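The Woman Behind Clamonby's Free Rides to the Doctor

I'd been meaning to sit down with the coordinator of the Clamonby ride program for ages, mainly because my own aunt uses it and won't stop talking about it. So last week I finally got a chair in her office (a very small office, with a very loud heater) and we chatted for most of the morning. She asked me to leave her name out. "Put the phone number in big letters and leave me off," she told me, so that's the deal we made.

If you haven't come across it, the program takes county residents to medical appointments, free of charge. You don't have to be a certain age and you don't have to show what insurance you have. I figured there had to be a catch somewhere, so I asked her straight out.

"You have to live in the county, and you have to call ahead," she said. "People keep waiting for me to get to the bad part!"

How far ahead? Two business days is best, but she'll squeeze in a same-day trip if a driver is already headed that way. The program made 293 trips in March, its busiest month so far, and she remembers that month mostly as a blur of sticky notes. "Dialysis, eye doctor, dialysis, physical therapy, somebody's hearing aid," she said. "I was dreaming about the schedule."

Most rides stay in town or go over to the clinic in Pova, but the one folks ask about most is the long haul to the specialists in Ojeda. That's 39 miles each way, and before the program some of her riders were paying a neighbor for gas or just skipping the visit. One man had put off a heart checkup for more than a year. "He wasn't scared of the doctor," she said. "He was scared of the highway."

We got onto the pharmacy question next, and I'm glad we did, because I had it wrong. I thought drivers could only take you to the appointment and home again. Nope! You can add one stop on the way back to pick up a prescription, as long as you mention it when you book. What she can't do is send a driver to get it for you. "I need the person in the car," she said. "It's a ride program. I'd love to have a delivery program too, but I've got five drivers."
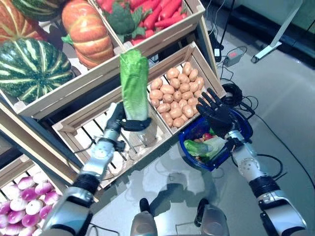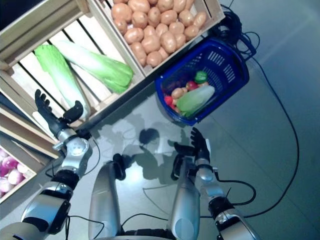 Lettuce held upright in a gripper, and potatoes, napa cabbage and onions in their crates.

Who gets to come along

One companion rides free, and that can be a spouse, a grown child, a friend, whoever you like. Kids need a car seat from home. Wheelchairs are fine too, but only the Proseck van has a lift, so she needs to know about the chair on that first call (a folding walker can go in any of the cars).

I asked what happens when an appointment runs late, which is my aunt's constant worry. Drivers wait up to 60 minutes past the pickup time, and after that they may have to leave for the next rider. "But we come back," she said. "Call me and I'll tell you when. I have never left anybody at a clinic overnight, and I don't plan to start."

What she'd like people to know most of all is that they should cancel if they can't make it. A no-show to Ojeda eats up half a driver's day, and there's usually somebody on the waiting list who'd have grabbed that seat. She doesn't charge for it or kick anyone off. She does call you up, though, and my aunt says you don't want that call.

Booking for the winter months opens Friday, October 18, 2024, at the Clamonby office, by phone or at the front counter. Have your appointment time and the clinic's address handy when you call.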